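Home trial participants wanted: hand-held gripper kit for household tasks

Brasolo is looking for people to try out its hand-held gripper kit in their own homes and tell us what they think of it. The kit goes on sale to labs and small developers later in the year. Before then we want it used by people who have never seen one, in ordinary rooms, on ordinary jobs such as folding laundry, making a bed or putting away dishes.

This is a paid call. You do not need any background in robotics, engineering or computers. You do need a home with things in it, a bit of patience, and the willingness to write down what went wrong.

We have 51 places. Applications stay open until the end of September or until the places are filled.

What the kit is

The kit is called the Firncombe. It is a two-fingered gripper that you hold and work with your hands, with a camera mounted so that it sees what the fingers see. You pick things up with it, move them, and put them down, and the kit records how you did it. The people who buy the kit use recordings like these to teach robot arms to do the same jobs.

The box you receive will contain:

One Firncombe gripper with camera fitted
Two sets of spare finger pads
A cable and a small recording unit with a belt clip
A charger
A printed guide and a feedback booklet
A return label

Nothing is installed in your home and nothing connects to your wifi. The recording unit stores everything on its own card, which you send back with the kit.

What you would be doing

The trial runs over four weeks. In each week we ask for five hours of use, split up however suits you. Most sessions will run for half an hour or so, which is as long as most people want to hold the thing before their wrist needs a rest.

Clothing and bedding make up the largest part of the work. Fabric is hard for robots. It bunches, slides and never sits the same way twice, and our customers ask for it more than anything else. A typical task card reads: lay a shirt flat, fold in both sleeves, fold it in half, move it to the pile. You would do that with whatever shirts you own, on whatever surface you normally use. A bed is fine. So is a kitchen table or an ironing board.
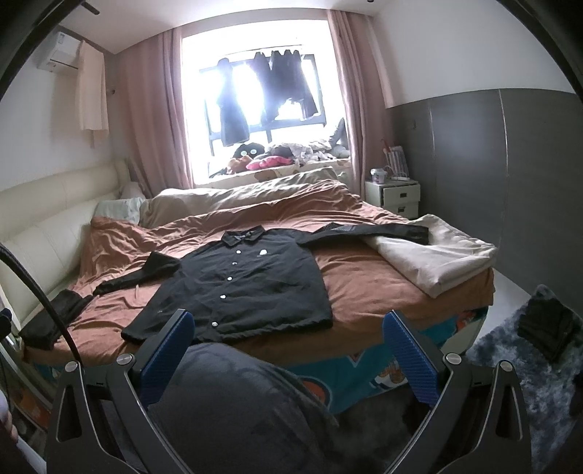
The other task cards cover dishes, shelves and general tidying. You will be given a pack of cards at the start and can leave out any that do not suit your home. If you have no dishwasher, skip the dishwasher card. If a task calls for towels and yours are all in the wash, do another one and come back to it.

Please do not clean up specially. The kit has to cope with homes as they are lived in, and a room that has been cleared for the occasion is less useful to us than one that has not. We do ask that you put away mail, bank cards, medicine labels, family photos and anything else you would not want a stranger to see.

After each session you fill in one page of the feedback booklet. It asks which task you did, how long you kept at it, what the gripper failed to pick up, and whether anything hurt, pinched, slipped or came loose. Blunt answers are welcome. If the trigger is stiff, write that the trigger is stiff. An earlier group told us the first version of the cable was too short for anyone taller than average, and we changed it.

Who can apply

You must:

Be 18 or older
Live in Canada at an address where a courier can deliver a parcel
Be able to hold a tool weighing a little more than a full one-litre water bottle for up to half an hour, with breaks
Have the agreement of every adult you live with
Be comfortable reading and writing in English

We would particularly like to hear from people in small apartments, people who share bedrooms, people who are left-handed, and people over 60. Our first group had plenty of detached houses and right-handed people in their thirties, and the kit shows it.

You should not apply if you have a current wrist, elbow or shoulder injury. You also should not apply if you work for a company that makes or sells robot grippers, or if you have taken part in a Brasolo trial in the past year.

Renters are welcome. You do not need your landlord's permission, as nothing is fixed to the walls or floor.

Children and pets

Children must not be in the room while the kit is recording. Pets can be, though we have found that cats take an interest in the cable. If a person walks in by accident, press the red button on the recording unit and note the time in your booklet. We will delete that section before anyone outside the review team sees it.

Pay and costs

Participants who complete the four weeks are paid $1000. Half is sent once we have received your second week's booklet pages by photo or scan, and the rest when the kit is back with us. If you need to stop early, you will be paid for the hours you have done.

Shipping is covered both ways. You are not charged for normal wear, and you are not charged if the kit breaks during a task. We ask you to keep it out of the sink and off the stove. The finger pads can be wiped with a damp cloth, but the rest of the unit is not sealed.

Payment is by e-transfer or cheque. It counts as income, so keep the statement we send you for your taxes.

What happens to the recordings

The recordings are used in two ways. Our own staff watch them to find faults in the kit. After review, some go into a sample set that comes with each kit sold, so buyers can see what good and bad sessions look like. We expect the finished set to hold about 4000 short clips.

There is no sound in the recordings. Your name and address are never attached to them. Each home is given a code, and the list matching codes to people is destroyed once everyone has been paid.

You can ask for any clip from your home to be taken out, with no explanation needed, up to the point when the sample set is released. We will write to every participant a month before that happens. After release we can take a clip out of future versions, but we cannot call back copies that have already gone out with kits.

The review work is done by Floreck, a separate company under contract to us. Their reviewers see the clips and the home codes and nothing more. The full privacy terms come with the consent form, and you should read them before you sign.

Training

Everyone accepted gets a video call of 45 minutes before the first session. We go through how to hold the gripper, how to charge the unit, how to start and stop a recording, and how to fold one shirt from start to finish. Calls are offered at 10 a.m., 2 p.m. and 7 p.m. Eastern. Have the kit charged and a shirt with you.

Most people are slow and clumsy with it on the first day. Buttons, collars and thin hems are the usual trouble spots. By the second week the folding tends to go a good deal faster, but we are not timing you, and slow sessions count the same as quick ones.

A help line is open every weekday from 9 a.m. to 6 p.m. Eastern. Outside those hours you can leave a message or send an email and we will get back to you the next working day. If a kit stops working altogether, we send out a replacement and extend your trial by however many days you lost.

How to apply

Fill in the application form on the Venkataraman trial page of our website. Venkataraman is the name of this round of testing, and you will see it on all of our letters and labels. The form takes 10 minutes or so and asks for:

Your contact details
The kind of home you live in and how many people share it
Which hand you prefer to use
Which rooms you would be willing to record in
Any dates in the next two months when you will be away
A few lines on how you usually do your laundry

The last question is there to help us match task cards to homes. There are no wrong answers and we do not mind if you never fold anything.

Please do not send photos or video of your home with the form. We do not need them at this stage and will delete any we get.

Only one person per household can be accepted, but you can take turns with another adult at the same address once the trial has begun. Write the initials of whoever used the kit at the top of the booklet page. The second person needs to sign a consent form as well.

What happens next

We read applications as they come in. If we think your home is a good fit, you will get an email with the consent form and a choice of training times. If we cannot offer you a place, we will tell you by email and ask whether you would like to stay on the list for the next round, which will look at kitchens.

Kits are sent out in batches, so two people accepted in the same week may receive theirs at different times. Your four weeks begin on the day of your training call, whenever the parcel happens to arrive.

Questions about the trial can be sent through the contact form on the same page. Put Venkataraman in the subject line so it reaches the right inbox. Labs and developers who want to buy a kit should use the sales form instead.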